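3.2 Manual preparation before automated scanning

The Nilulum scanning line was introduced at Welow in February. It feeds, scans and sorts printed booklets, but it does not prepare them. Clerks still gather the sheets, remove old staples and turn back folded corners by hand at individual desks, with a stapler and a pen cup within reach. 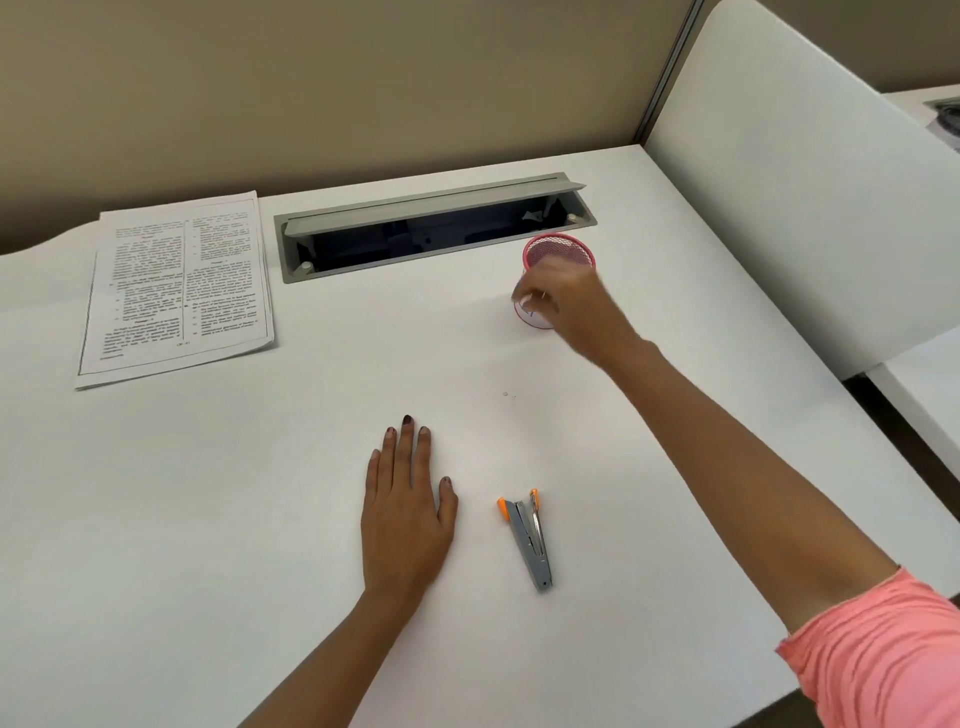 3.3 Changes in the clerks' work

Before the line was installed, a clerk prepared and filed 200 booklets in a working week. The weekly figure is now 290, and filing has passed to the machine. Of the 1,616 booklets in our sample, the line rejected 430, most of them for creased corners or sheets stuck together. Rejected booklets went back to the desks.

Clerks told us that the work had become more repetitive and that they spoke to one another less. Several missed the filing round, which had given them a reason to stand up. Lawal and Endale discuss similar complaints at Brendik, where preparation and filing were later shared out again on a rota.

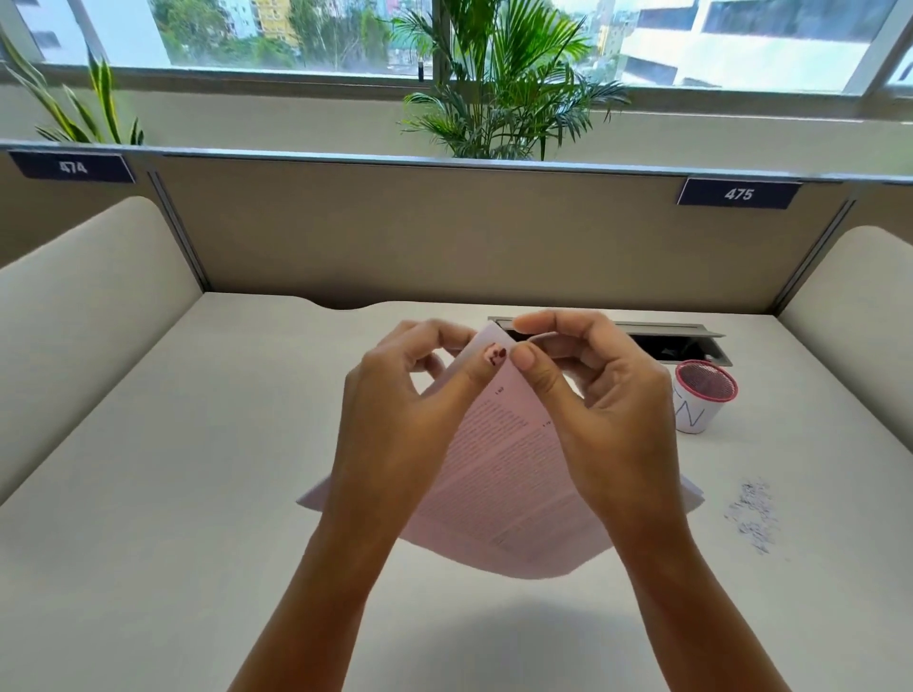

Figure 2. Handling loose printed sheets at a desk, with both hands at the corner.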